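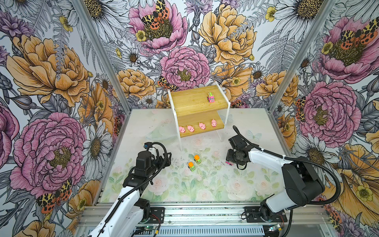
Lourenço Amaral writes that a small shelf should hold few things and leave space at the ends, a rule the Tavares toy collection has tried to follow since May.

The Small Shelf: A Gallery

The Tavares collection comprises 69 small toys, most of them vehicles and farm animals. The pictures on this page record the arrangement of a selection on a two-tier wooden shelf, set against floral wallpaper. The wallpaper and the rose-printed mat were chosen by Hilkka Ojala for the Larnarance room – a setting intended to recall a family parlor.

Trucks are assigned to the upper tier and pigs to the lower. Visitors are asked to respect this order when returning items.

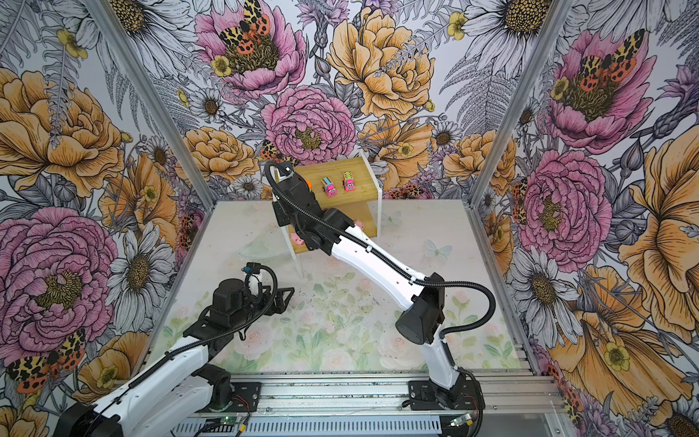 Two bright pink trucks on the upper tier, with pigs below.

The wallpaper is a botanical design supplied by Skevberg. Its large blooms are visible from the doorway and set the colors for the rest of the display.

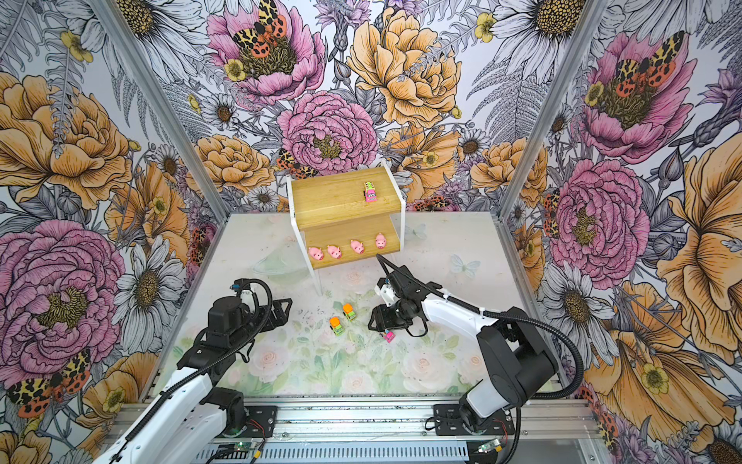 Vehicles and Animals

The trucks with cartoon faces remain the most requested items among younger visitors. The pigs were acquired separately, through the Braltard exchange, and are kept together wherever possible. 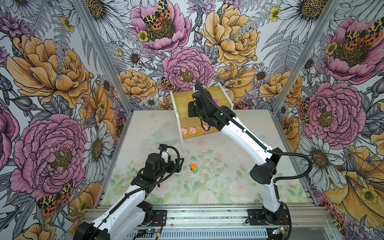 Three pink pigs on the lower tier; a small green car among the toys above.

Requests to view items not on display may be left at the front desk before 4 p.m.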